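6 min read
23 October 2021
Shares 113 · Comments 2

4.2 So can it tidy up yet?

I'll admit I went into this part of the study hoping for a nice clean number to wave at people. We'd picked the dullest household job we could think of, putting a small thing into a bigger thing, and I figured that if any chore was ready to be handed over to a machine it'd be that one. The Trendthorpe kitchen list (Section 3) has much nastier items on it, like wet cutlery and fitted sheets, and I wanted an easy win before we got there.

We ran 858 attempts at the Premgate bench from March on. The controller was Shenoy, with the same settings we used for the shelf-stocking work, and I didn't let myself fiddle with it between batches (tempting as it was!). An attempt counted as finished when the item was in its container and both arms had let go, with no hand from any of us. By that measure 426 got there, which is a hair under half. I did the same job myself 100 times over two lunch hours and my only failure was boredom.

Figure 4. The can and clear box task, from the robot's own viewpoint. Further panels follow in the text.

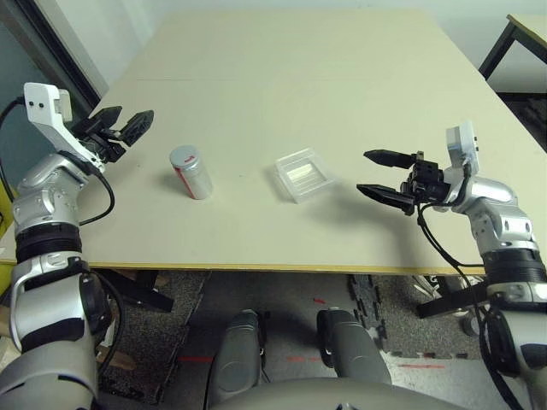
One reader of our draft objected that half is a silly figure to quote for a chore at all, as a person who put the groceries away properly every second time would be asked to leave the kitchen. The same reader wanted to know how long the good attempts took, and whether anyone would sit through them at home.

Fair enough on both counts. The good ones were slow, and I wouldn't sit through them either. But I'd push back a bit on the kitchen comparison, as a home helper that fails without breaking anything could still be worth having overnight, when no one's waiting on it. What I'd want to know before buying one is what the failures look like, so I went through the logs and sorted them by the stage where things went off the rails.
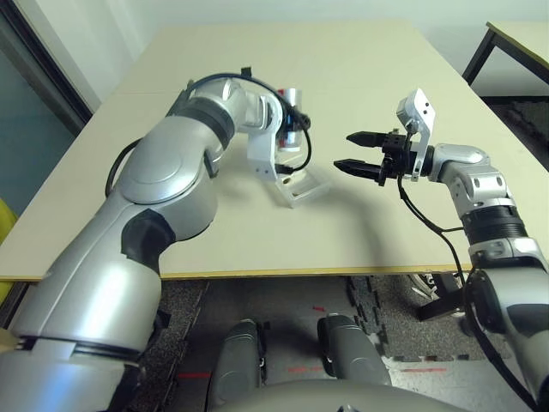 Perception took the blame more often than I'd expected, and I'd expected a fair bit. Most people picture a robot dropping the jar, but a lot of our trouble came earlier, in deciding where the jar was to begin with. Part of that is the colour of things. A pale benchtop is lovely for people and a bit of a pain for vision, and even with nothing set out on it you get soft grey shadows from the arms themselves lying across the surface. Shenoy has to work out that those belong to it and aren't something to pick up. We didn't change the lighting to help, as I've yet to meet a kitchen that changes its lighting to suit the help.

Handling was the next big pile: 113 of the attempts got hold of the item and then lost the plot somewhere between the lift and the letting go. I've put these in their own row in Table 5 and I think they're the most interesting failures in the paper.
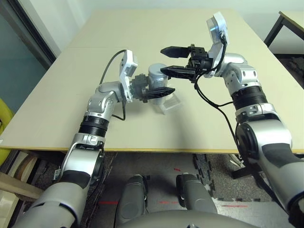 Two arms ought to make a chore easier, and people certainly use both hands without thinking about it. For the machine, the second arm is also one more thing to bump into. Look at how little room there is when the left gripper is right up against the can, with the clear box just below and the other gripper standing open, facing in from the right. Each arm has to plan around its partner, and a see-through box gives neither of them much of an edge to aim at. I tried Zadwood, the older planner, on a short side run and it got so cautious about the other arm that I gave up and went for coffee.

Swapping the clear box for an opaque one is the obvious next test, and I'm keen to run it. I'd also like to try softer fingertips, though that's a whole other budget line. The wrist views helped with the last little bit of a reach, and I'd keep them in any home version, even if they add cables and cost.

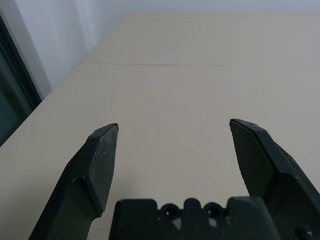 Would I let it do this job at my place, unsupervised, next week?

Only with things I didn't mind finding on the floor. For tins and plastic tubs I'd give it a go overnight, and I'd keep the good glasses in a cupboard it can't reach. Shop-floor packing is a closer call, as the items repeat and the lighting can be organized to suit, and I get into that in Section 4.3.

Shares 113 · Comments 2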